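Otuvari hand-held gripper recordings, batch 8
README

Status: released with known faults. Read the section on finger slip before you train on this batch.

What is in the batch

The batch holds 1762 recordings made with two hand-held grippers, one per hand. Each recording has wide-angle video from both grippers, the finger opening over time, and a pose track for each gripper. The tasks are small tabletop jobs: picking up pencils and markers, passing them from one hand to the other, and putting them into a cup or tray. All of it was recorded in August in the brick room at Katport.

Files are grouped by session. Every session folder has the recordings, a calibration file and a plain text log kept by the operator. The logs are uneven. Some are a full page and some are two lines.

What went wrong

Partway through the batch the right gripper began to report a finger opening that did not match its video. The fingers would be closed on a pencil and the opening value would still read several millimeters too wide. The error grew over a session and went away when the gripper was recalibrated, so at first it was logged as drift and left alone.

The cause was a set screw on the finger linkage. It had worked loose, and the linkage was turning a little on its shaft each time the fingers closed hard. Recalibrating set the zero again but did nothing about the screw. It was found on a Tuesday, when the fingers stopped closing fully and the gripper was opened up on the bench.
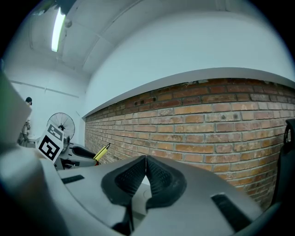 The left gripper was checked the same day and its screw was tight. Both were refitted with thread locker, and the check was added to the start-of-session list. No slip has been measured in sessions recorded after the repair.

Affected recordings

800 recordings from the right gripper were made between the last good calibration check and the repair. They are marked finger_slip = 1 in the index. The video and pose tracks in these recordings are fine as far as we can tell. The opening values are not.

We tried to correct the values from the video. That worked on slow grasps and failed on fast ones, so the corrected values are not included. The raw values are left in place – do not use them as targets.

Pose dropouts

A second, smaller fault affects pose tracking. The tracker loses its place when a gripper is held close to a blank white wall, and it sometimes comes back with a jump. Recordings with a jump are marked pose_jump = 1. We checked 100 unmarked recordings by hand and found no missed jumps, but short ones could still be present elsewhere.

Safety note

During one handover in the affected period, the right fingers let go late and the operator's thumb was pinched between the pads. There was no injury. Operators now keep the free hand outside the finger path and stop the session if the fingers stick or hesitate.

Reporting problems

Send faults to the Otuvari data desk with the session folder name and the recording number. Please do not edit the index in place. Fixes go into the next index file, and the old one is kept.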